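Holwood Robotics Laboratory
19 Nov 2024 · 14 posts

1/ The Laboratory is pleased to share a summary of its work on two-armed handling, carried out under the Draridano project. The full method note is now available to partner groups on request.

2/ The question was a narrow one. When a policy is trained on demonstrations from a single bench, how much of what it learns depends on objects that play no part in the task?

3/ The study was designed by Sosina Workneh and Igor Makowska. Demonstrations were recorded by trained operators, each of whom followed the same written protocol. 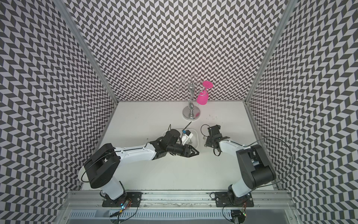

4/ A total of 1,392 demonstrations was kept for training. Recordings were left out where the operator paused for a long time or where the joint readings were incomplete. The rules for leaving a recording out were fixed in July, before any training began.

5/ Each demonstration was labelled by task and by the objects present on the table. Labels were checked by a second person who had not taken part in the recording. Karine Arsenault led this stage.

Share 45 · Comments 3

6/ Objects that are thin, shiny or close in colour to the table were included on purpose. Wire stands and small metal fittings are hard for a camera to pick out, and results from easier objects tend to flatter a method.

7/ Two versions of the policy were trained. The first saw the demonstrations as recorded. The second saw them with the background objects masked at random – a method we refer to as Sukgate masking, after the internal code library in which it was first written.

8/ Both versions used the same network, the same training time and the same settings. No tuning was carried out on the test tasks. 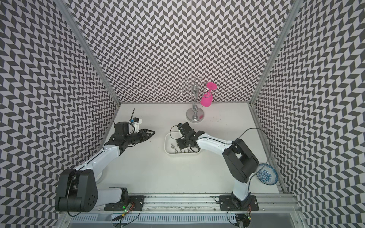 9/ Small parts in a shallow tray remain the most difficult case for us. The fingers must come down close to the tray floor, and at that point the gripper itself may block the view of the part from one or more cameras.

10/ Masking helped most where a background object had been moved between training and testing. Where nothing had been moved, we found no clear difference between the two versions. We regard this second finding as equally worth reporting.

11/ Some limits should be stated. All the work was done at one site, and the operators had been trained by the same person. We cannot yet say how far the result would carry over to a different bench or a different pair of arms.

12/ A repeat of the study is being prepared by the Negussie group, under Wondimu Gebretsadik. They will use their own operators and their own objects, and the Laboratory will have no part in scoring their trials.

13/ Groups wishing to receive the method note, the labelling guide or the list of rejected recordings should write to Jyoti Awasthi at the Laboratory office. Please give the name of your institution and the intended use.

14/ Comments on the masking method are welcome in reply to this thread. Questions of a technical nature will be passed to the authors – replies may take several working days.

Print this thread | E-mail this thread

This site uses cookies to remember your reading settings. Accept | Manage choices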